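Liner keeps sliding down inside a small flip-lid desk bin

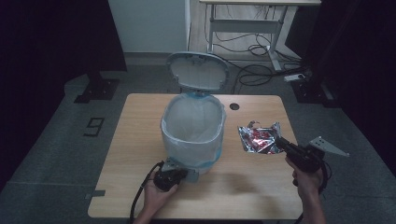
Posted by Upendo Shemweta in Home and Office Tidying — Mar 12, 2023 — 788 views

I have a small tabletop trash bin, pale blue-gray, with a hinged lid that flips up and back. It sits on a shared table at work next to the hole where the cables come up. I line it with thin white plastic bags, the kind you can nearly see through, and fold the rim of the bag over the top of the bin.

With a new bag in, it looks fine. The trouble starts once people use it. Most of what goes in is snack wrappers, like the foil one on the table in the photo, plus tissues and the odd tea bag. By the middle of the afternoon one side of the bag has slipped down inside, and whatever gets thrown in next lands between the bag and the wall of the bin. Then I have to take the whole thing apart and wipe it out.

The other problem is the foil. Those wrappers don't stay crushed. You squeeze one into a ball, drop it in, and a minute later it has opened up again and is pushing against the lid. Three or four of them and the bin is full, even though it weighs nothing.

I bought the bags at Pralterton in a roll of 117, so I would like to use them up before I buy another size. I have tried a rubber band around the top, but the lid won't shut flat over it. I have also tried tape, which works for a day and leaves marks.

Two things I would like to know:

How do I keep the bag up without a band at the rim?

Is there a way to fold foil wrappers so they stay small?

I would rather not get a bigger bin. The table is used for other work and there isn't much room at the back. The floor is carpet and I don't want a bin down there, as people miss.

Rakiya Lawal
Member since July
17 helpful votes

I look after four bins like this in a dental office, so I change a lot of small bags. What you are describing is nearly always air. When you push a bag into a small bin, the air under it has nowhere to go. The bag looks like it reaches the bottom but it is sitting on a cushion. As trash goes in, the air works its way out, the bag drops, and it pulls the rim down with it on whichever side has less plastic folded over.

How I do it:

Open the bag fully and shake it out before it goes near the bin. Put your fist inside the bag and push it down until your knuckles touch the bottom. Keep your hand there and run the other hand around the inside wall, from the bottom up, to press the air out. Only then fold the rim over.

Fold over more than you think you need. A narrow cuff will not hold on smooth plastic. I go for a cuff the width of my hand, or as far down the outside as the bag will reach. If there is extra width, pull it all to the back by the hinge, twist it twice, and tuck the twist under the cuff. That makes the rim snug all the way around and the lid still closes, provided the twist sits below the edge and not on top of it.

In your picture there is a light blue band around the bin near the base, with the edge of the bag tucked there. If that part grips the bag, use it. Check that the bag is caught all the way around and not only at the front. Mine don't have that and I would like it if they did.

If the bag still slips after all that, it is too small for the bin or too slick. Some of the very thin rolls are slippery and there is not much you can do except use two at once. That would get you through your roll faster, anyway.

For the foil, see if somebody else has an answer. We don't get many wrappers.

Kipchumba Kashindye

just get a bin with no lid. problem solved. we had a lid one and everybody left it open all day so what was it for

Olaia Villanueva
Top contributor, 2782 posts

Rakiya is right about the air, so I will only add to it and then answer the wrapper part.

Before you fold the rim, you can put one small hole in the bag near the top, above the level the trash will reach. A pencil point is enough. Trapped air can come up the side and out. Don't put it low down if people throw away tea bags.

On the wrappers — stop crushing them. A crushed wrapper springs back on its own. Fold it flat instead:

1. Tip out the crumbs and smooth the wrapper on the table with the side of your hand.
2. Fold it in half the long way, then in half again, so you have a strip. Run a fingernail down each fold.
3. Tie the strip in a single loose knot and pull it snug, or, if it is too short to tie, roll it up tightly and push it inside another wrapper.

A knotted strip stays put. My kids do it with chip bags and a week of them goes into one empty cereal box.

If the wrapper is badly torn, with jagged edges, skip the knot and fold the torn part to the inside first. Those edges will snag a thin bag, and a split near the rim is another way for the liner to come down.

You will not get everyone at a shared table to tie knots. I would do the liner first and see how far that gets you. An empty tissue box beside the bin, for wrappers only, also works if you can spare the room.

Upendo Shemweta (original poster)

Thank you all. I did the fist method this morning and pulled the extra to the back by the hinge. I had only been checking the band at the front, so I went around the whole thing this time. The lid closes. I will try the knot with the next wrapper that gets left on the table, and I'll post again when I have been through a few bags.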